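Evaluation notebook, Lallberg workshop
Sunday, November
Entry by G. Kennedy

Subject: Futora simulation kit, trial licence supplied by Paquette. Second session.

The purpose of this session was to establish whether the kit is suitable for preparing button-pressing tasks before any time is booked on the physical cell. The first session dealt with installation only and is recorded separately. The supplier's quotation stands at 712 per seat per year, with support charged in addition. Zomano have asked for our written opinion before they commit to a seat of their own.

Installation on the second workstation was completed at 9.40 without assistance. The scene library was copied to the local drive, as the shared drive had caused long loading times in the first session. Wrist views were saved at the start of each batch and checked by eye before the batch was released.

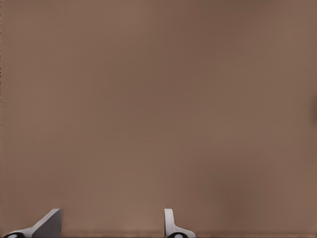 The start pose is set in a separate file from the scene, and the two are not linked. A change to the height of the work surface therefore has to be entered twice. This is a weakness in the product and should be raised with Paquette. Colleagues preparing their own scenes are asked to keep both files in the same folder and to note the change in the log.

A total of 156 runs were completed before lunch, in batches of 50 with a short final batch. Six runs stopped with a contact error which the manual does not list. The error text refers to a solver limit, and raising that limit from the settings page had no effect until the program was restarted. Run times were otherwise steady. The log files are readable and can be opened in an ordinary spreadsheet, which was one of our requirements.

The afternoon was given to the appearance of the supplied parts. Our concern is whether views rendered by the kit are good enough for training and checking a vision model. Smooth, even surfaces carry very little texture, and a model trained on them alone may perform poorly on our own benches, which are scratched and marked. The kit offers surface variation as a paid addition. It was not included in the trial licence.

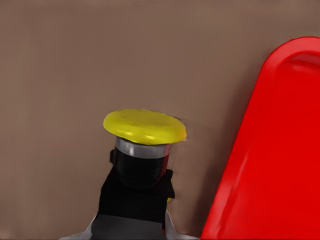

Reflections on metal and glossy plastic are handled well at the default setting. Shadows are soft and can be adjusted, although the control is found under "Export" and took some time to locate. Rendering at the higher setting roughly doubled the time for each batch, and I do not recommend it for routine work.

Travel and force values for push-buttons may be edited in the parts table. The table accepts negative travel without a warning. I entered such a value by mistake and lost one batch to it (batch 4, marked void in the log). A simple range check would prevent this.

Disk use at the end of the session was 393 GB, mostly saved views. The option to keep every tenth view should be switched on before the next session.

Provisional opinion: acceptable for rehearsal of motion and for checking reach. Not yet shown to be acceptable for vision work. No order should be placed until the surface variation addition has been tried.

Outstanding:
Contact error to be reported to Paquette, with the six log files attached.
Request for a trial of the surface variation addition.
Written opinion to Zomano, draft to be circulated here first.
Batch 4 to be repeated with the corrected travel value.

G. Kennedy
Workstation shut down at 17.15. Licence key returned to the cabinet.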